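Hand-held grippers, what should we budget for?

Posted 13/03/2024 by Samuel

We're pricing hand-held grippers for a small bench project. Trarkex quotes 436 a pair, pads included, and says running costs are "negligible". I have my doubts. The pads are faced with something fuzzy, foam or felt, and the inner faces look like this:
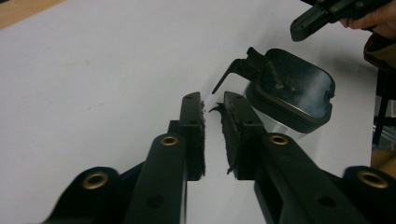 Issue 5, p. 13

Would you put money aside for pads, or take the seller's word?

Wukemard
Never take the seller's word. Look at the edges, they're ragged, and there's a shred curling off the top of the right one. I'd ask for the price of spare pads in writing before ordering — and whether you can fit them yourself. There's a small hole near the top of each block, so it may only be a screw or a pin. Budget for 2 spare sets per pair and see how long the first lasts.

Lenent
we got ours in January, no problems. just buy the cheap ones

Wukemard
January is hardly a long test. Cheap ones with which pads?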